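Open afternoon at the Kasdale workshop: a home-built arm and a rack of test tubes

Posted in Visits

I went out to Kasdale in January for the open afternoon at the shared workshop there. The doors opened at 1 p.m. and I got in shortly after, which was early enough to find a parking spot behind the building. Entry is free. You sign in at the desk, put on a sticker with your name, and after that you can walk where you like except for the welding corner.

The workshop has 63 members and takes up the ground floor of a former print shop. Wood is at the front, metal and welding at the back, electronics in a long room on the left side. The 3D printers are in the electronics room too, on steel shelves, and they were all running. I spent a little time at the wood lathes and then most of the afternoon in electronics, where Mi-kyung Ra was showing the robot arm she has been building.

The arm is called Gilow. She started it at home on a kitchen counter and moved it to the workshop when it outgrew the counter. It has 6 joints, hobby servos in the wrist and larger geared motors lower down. The motors came from Beltis, a surplus dealer she buys most of her parts from, and she said the second batch was better than the first. The total so far is 2000 dollars, with the small computer that runs it included and her failed prints left out. Two years of evenings went into it.

She does the mechanical side. The software is mostly by Geum-ok Yang, who joined the workshop for the laser cutter and got pulled in. The two of them work on it on separate evenings and leave notes for each other in a spiral notebook tied to the bench. I was allowed to read some of it. One page just said "wrist cable again."

What they want it to do is simple lab handling: pick a tube out of a rack, carry it to another place, set it down, do the same with a cup. Mi-kyung teaches evening chemistry classes and would like to have it on her demonstration bench in the end. For now it works from recordings. One of them steers the arm by hand with a second, smaller arm, the computer stores the motion together with the video from the wrist, and the program learns from those runs. They had 118 good recordings when I was there. Geum-ok said that was too few for the tubes but probably fine for the cup.

The fingers are black, long, and narrow at the tip, with a slot down each one. The current pair is the fourth design. The first was too thick to go between two tubes in neighboring holes, and the second flexed. I didn't get a clear answer about the third.

Clear things are the hard part, according to Geum-ok. The rack is transparent acrylic, the beaker is glass, and the tubes are clear above the liquid. Color helps, so the two tubes in the rack have turquoise and red-orange in them. The blue sleeve on the paper cup gives the program something to find as well. She plans to try the same setup with plain water later – she did not sound hopeful.

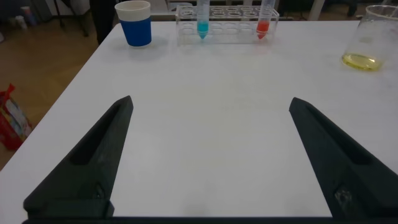
Getting there and practical notes

Kasdale is an easy drive, but the last stretch is badly signed. Look for the Ghasemi tile store and turn in right after it. The bus stops across the street.

Coffee and rolls are by the front desk, cash only. The electronics room gets warm with all the printers going, so leave your coat at the entrance. Children are welcome there but not in the metal shop.

If you want to talk to people about their projects, go early. By 3 p.m. the electronics room was full and it was hard to get near the bench. The next open afternoon had not been scheduled when I left, but the desk keeps a mailing list and I put my name on it.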